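**Re: [pegs-and-boards] outline sheets, do we reprint or not**

Quick one before I have to run out. Answers to Gumaro's points further down, mostly in order.
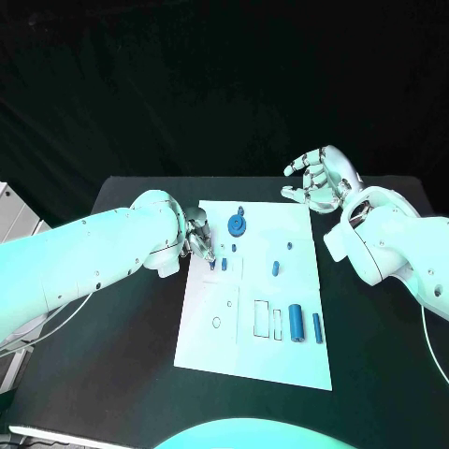 I've been going back and forth on the sheets since October and I think we should reprint, but only the paper, leave the blue pieces as they are. The pieces are fine. A bit scuffed on the flat faces in my set, nothing that stops them sitting down properly. What goes wrong is always the paper. It creeps. You lean a shape against its line, nudge it, and the whole sheet goes with you, then everything you've already put down is a hair out and you start again.

> On the old list Gumaro Medrano wrote:
>
> Hello all,
>
> I have the Flultard sheets and the Ellari ones side by side now. Points for discussion:
>
> 1. The Flultard outlines are drawn tight to the shape. Ellari leave a gap all round. Which do people prefer? I find the tight ones satisfying and also maddening.
>
> 2. Weight of paper. Mine are on ordinary copier stuff and curl at the corners by the end of an afternoon. Has anyone tried card?
>
> 3. The small upright pegs. Should these have an outline at all, or just a dot? With an outline you can't see it once your hand is over it, so I am not sure what it's for.
>
> 4. Storage. I have lost pieces twice. Patrício sell a tray but it is 60 and I am not paying that.
>
> 5. Order of placing. I start with the biggest piece and work down. My sister starts with the pegs and says I am wrong.
>
> If we reprint I need to tell the print shop how many. They do a better price at 50 and again at 90.
>
> Gumaro

1. Gap. Sorry, I know you like the tight ones. They look lovely when it's all done but a printed line has a thickness and nobody agrees whether you're meant to cover it or sit inside it. We had most of an evening on that. With a gap you can see white all the way round and if the white is even you're straight. Doesn't need to be big. Ellari's is a touch generous for the little pieces, I'd take it in on those and leave it on the large ones.

2. Tried card. Doesn't curl, but slides worse than paper if anything, specially on a polished top. Best I've had is ordinary paper on top of a sheet of Florkard, the slightly rubbery side up. Or cheat and put a dab of that white putty under each corner. Comes off clean as long as you don't leave it over night. Tape works but it lifts the surface when you peel it and then the corner's furry for ever.

Dark table helps as well by the way. I was on the pine one for ages and swapping to the dark one made the edge of the sheet so much easier to see, I could tell straight off if it had swung round. If yours is pale put a dark cloth down first, pulled tight. Not a fluffy one.

3. Keep the outline on the pegs. I'd thought dot as well, then did a few with dots drawn in biro and it's no good, you can't tell whether the peg is centred on it, once it's down the dot's gone completely. With the outline at least you get to look afterwards. Agree you can't see it on the way in. What I do is come at it from the side, hold the peg near the top with just the fingertips, look under my own hand, and then bring it down. If you hold it low your fingers touch the paper before the peg does and off it goes again. Also let go gently!! Most of my topples are from letting go, not from putting down. One finger sticks a bit and takes it with you.

And where two pegs are close together do the far one first. Wants saying on the instruction slip I think, the current slip says nothing about pegs beyond "place upright" which, well, yes.

4. Ice cream tub. I've a folded tea towel in the bottom so they don't rattle. Small pegs go in a jam jar inside the tub, they're the ones that roll off. I checked under the radiator after your last message and found one of mine there, so have a look under yours. Wouldn't touch the tray at that price either. I did see a Patrício one second hand for 5 but it had a big crack across it and I dithered and it went.

5. Your sister is right, at my table anyway. Start with big pieces and by the time you get to the pegs you've got walls to reach over. Pegs are the easiest to knock though, so I do see the argument for last. Compromise, which I've been doing lately: back of the sheet first whatever's there, big or small, then come forward. Your sleeve never has to go over anything that's already standing. Roll sleeves up regardless. Cardigans are a menace.

On numbers. I'd say 50. I can't see us getting through 90 before somebody wants to change the drawing again, and I've still got a drawer with the last lot in, the ones where the outline for the long piece came out too short becuase the printer had "fit to page" ticked. Which reminds me, PLEASE tell the shop actual size, no scaling, and get one proof off them and lay the real pieces on it before they run the rest. All of the pieces, including the dull ones. We only checked the two largest last time.

Could we also ask for a small arrow at the top edge? Several people have done the thing upside down and it very nearly fits, so you get right to the end and have one piece over that won't go anywhere. Arrow in the margin, pale grey, wouldn't get in anybody's way.

Things I've not got an answer for:

- whether to number the outlines. I'm against, takes the point out of it, but newcomers do ask
- colour of the line. Black's fine by me. Someone wanted blue to match and I think you'd lose it next to the pieces
- matt or shiny paper. Matt surely? Lamp glare on the shiny is awful after tea time

If anyone objects to 50 say so by this evening as Gumaro wants to ring the shop first thing. I'm out untill about six, will read replies after that. My old sheets are going for scrap unless somebody wants the backs for drawing on, plenty there, collect from the porch.

Got to go, bus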